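3.2 Table layout and the handling of wooden-handled utensils

The second part of the study looked at how a single place is laid on a small table, and at where utensils rest before and after they are put down. Earlier work at the Stirkier site had treated the place setting as a finished arrangement, scored once all items were down. That approach says little about the order of the work, or about how the mat, the plate and the utensil holder share the surface. We therefore recorded each setting as a series of moments and coded the position of every item at each one.

A total of 268 settings were coded, of which 38 were set aside under the rules given in Section 2. The remaining settings were grouped by the side of the table on which the mat was laid. Coding followed the Trullar scheme, with one change: a utensil lying across the mat was given its own code, separate from a utensil lying beside the plate. The original scheme joins the two, and our coders found this hard to apply whenever the handle pointed to the side of the table and not toward the person seated.

Three features of the layout deserve comment. The first is the mat. A striped or patterned mat gives a clear edge against plain wood, and coders could judge whether an item was on or off it with little dispute. The colour and weave of the mat were not controlled, and we make no claim about their effect on the person laying the table.

The second feature is the utensil caddy. An upright holder of open wire lets handles come out at the top and also between the wires lower down. A handle in the lower position was coded as "in holder, low". This code was used in 26 settings. Symonenko kitchens, where the scheme was first tried, used a closed ceramic jar, and the question did not arise there.

The third feature is the bare part of the table. In most settings the side away from the mat was left clear for the whole period. We coded clear surface as an item in its own right, as it bears on how much room is needed for a second place. On a table with rounded corners the usable area is a little smaller than the outer measurements suggest, and the figures in Section 4 are corrected for this.

Knives were coded apart from all other utensils. For each knife the coder noted the direction of the handle, whether the blade lay over the mat, and whether the knife was level with the front edge of the table. Handle direction was the most reliable of these measures. Blade position was less so where part of the blade was hidden from view, and such cases were marked as partial.

Two coders worked apart on the full set. Where they differed, the setting was reviewed jointly against the Grorora handbook, and the agreed code was entered. The layout, the bare surface and a knife on the mat are shown in Figure 2.

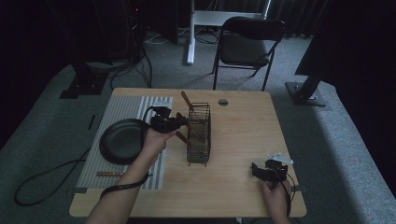
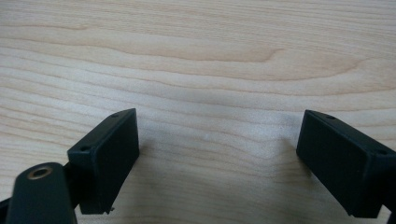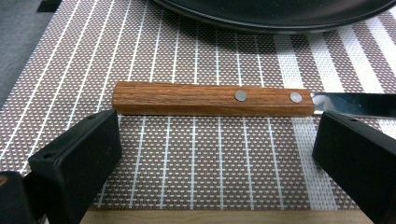
Figure 2. Top: mat, plate and wire utensil caddy on the wooden table. Centre: grain of the bare tabletop. Bottom: knife with riveted wooden handle on a woven placemat.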